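Jinance Handling Rules

The Jinance Handling Rules are a voluntary set of good-practice rules for recording household tasks with hand-held grippers. They were drawn up by the firm Nikley and first issued in August. The current text has 12 rules, five of which deal with the work area and the rest with the tool and its operator.

Under the rules, fingers must be closed before a task starts, joint bolts checked at the start of each shift, and cables kept clear of the operator's feet. Bedding tasks get a section of their own, which asks that small items on the sheet be listed in the task sheet. It does not say how detailed the list should be - a gap that has never been closed.
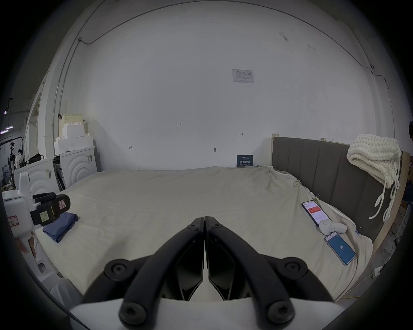
Jelínek replied that a list is only as good as the person filling it in, and that no rule on paper had ever made a tired operator look twice at a bolt. Nikley's answer was to add a second signature to the form.

Evidence that the rules improve anything is thin. Nikley cites a review of 448 sessions at its Drarkia site, but the review had no comparison group and was carried out by the firm itself. It also counted a session as compliant if the form was complete, whether or not anyone had checked the tool. More than 200 of the forms were signed after the session had ended.

The rules have no outside auditor. Sites that adopt them may say so in their own papers without further proof.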